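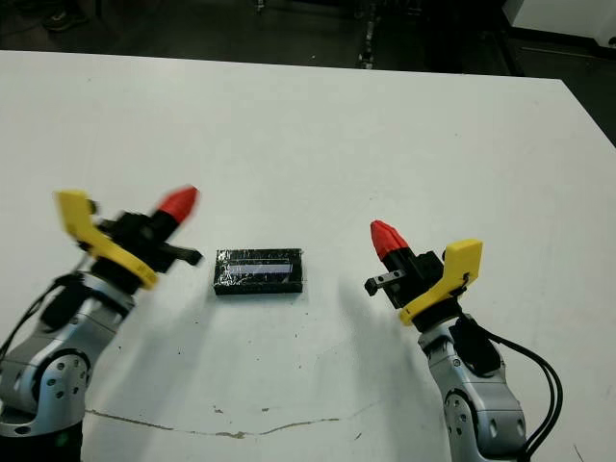 Pre-purchase inspection checklist: two-arm bench cell

Date: 13/02/2020
Inspected by: Gladys Mamani
Budget holder: Fongchan Saithong
Purpose: decide what to repair, what to replace and what to put in the August equipment request.

Marks used: OK, Watch, Replace, Quote needed.

1. Table and work surface

1.1 Top level and steady under load. OK.
1.2 Surface condition. Replace. There is a thin crack line on the side nearest the arms, with brownish chips along it. Scuffs and specks elsewhere can stay. Srisuk quoted 500 for a new top, cut to size, delivery included.
1.3 Table fixings. Watch. Two bolts took a quarter turn. Check again before the arms are moved.

2. Arms and cables

2.1 Joint covers in place, screws tight. OK on both arms.
2.2 Cable runs clear of the joints through full travel. Watch. The cables loop out wide on the outer side of each arm. Nothing caught during the test, but I would like proper cable guides. Elport sell a set that fits and I have asked for a price.
2.3 Emergency stop cuts power to both arms. OK, tried from each side of the table.
2.4 Service contract. Quote needed. The present one covers the left arm only. Fongchan to confirm whether this was meant.

3. Grippers

3.1 Yellow brackets free of splits. OK.
3.2 Red fingertips secure. Watch. They wear faster than we allowed for. Put 11 spares in the request.
3.3 Grip on small boxes, trays and foil-wrapped items. 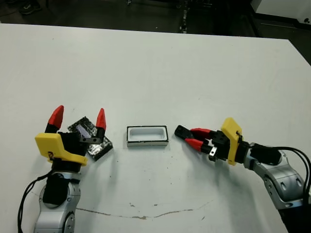
Foil needs a lighter setting than the boxes do, and the setting has to be changed by hand each time. Marked Watch. Volix offer a force sensor kit at 1,531 for the pair. I would put this ahead of the new table top if we can only have one.
3.4 Cameras at the gripper fixed and lenses clean. OK. No spare camera in stock, so add one.

4. Space around the cell

4.1 Floor behind the table clear of cables and parts. Watch. Needs a tidy and a cable cover.
4.2 Distance to the desks. Watch. Mark a line on the floor so that people at the workstations know where the arms can reach. Tape is in stores, no cost.
4.3 Fixed guard. Quote needed. Rurero gave around 2,628 for a three-sided guard, before fitting. Ask whether the front panel can be left off and added later. 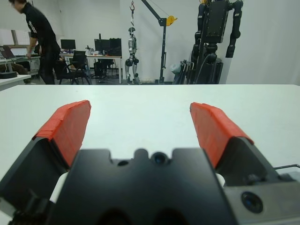
5. Lifting gear

5.1 Hook, cable and pulley looked over. OK by eye.
5.2 Inspection certificate on file. Not found. Fongchan to look, otherwise book an inspection and charge it to this year.
5.3 Safe load plate readable from the floor. Not checked, do at next visit.

Still to come: Elport price, service contract answer, certificate.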